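**Nuddale parcel room opens its packing bench to small traders**

November 12, 2023

Small traders in Nuddale will soon have a proper place to get their parcels ready. Raswood is opening its parcel room to local makers and shopkeepers for the first time, with a green bench, a long conveyor belt and plenty of daylight.

The bench and the window near it:

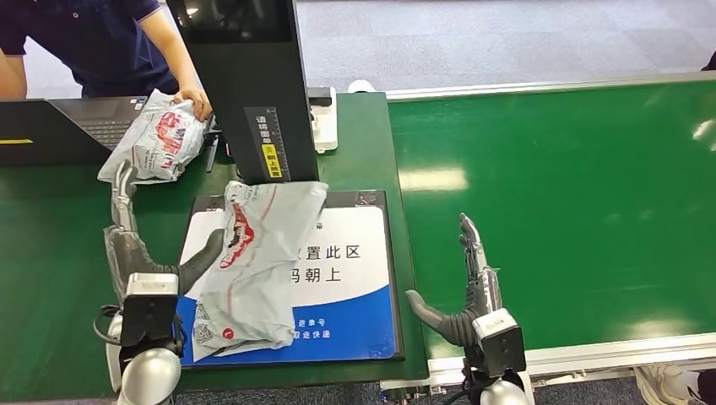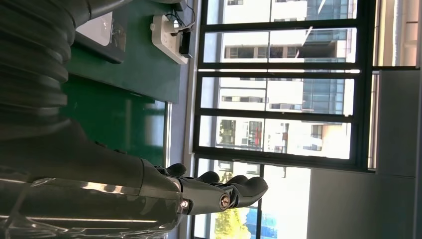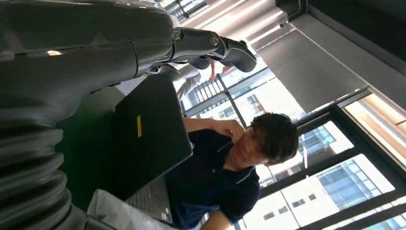 The idea came from Rosalind Escobedo, who sells knitting kits from her spare bedroom in Amcombe and wrote to Raswood in May asking whether she could borrow a bit of table. The answer was yes, and 124 other traders have asked the same thing in the months after.

"I was packing on the ironing board," says Rosalind. "Having a flat surface at the right height, with a belt next to it so I'm not carrying bags up and down stairs, is wonderful. I did a whole week's orders before lunch and still had time for a cup of tea!"

During the trial, traders sent out 1,347 parcels, and 552 of those went in the last fortnight alone. The team has used that time to sort out the small things that slow everyone down – where the tape lives, which way up a bag should lie so the label is easy to read, and how to keep finished parcels from sliding back among the ones still waiting.

Labels turned out to matter most. Hinata Sakai, who runs the room, now asks everyone to lay each bag with its barcode facing up before it goes any further.

"It's such a simple habit and it has made a lovely difference," says Hinata. "People chat more, too, when they aren't turning bags over looking for an address."

Tsutomu Kawaguchi of the tea seller Hầu was one of the first to sign up and has already booked his Christmas slots. "I can type up my orders and pack them in the same room," he says. "That's all I ever wanted, really."

Places can be booked by the morning or the afternoon. Traders bring their own bags and boxes; tape, scales and label paper are provided. New users get a short welcome from Hinata or from Riku Ishida, who looks after the afternoon slots.

To book a place or arrange a visit, please contact Stuart Heywood at Raswood, Nuddale.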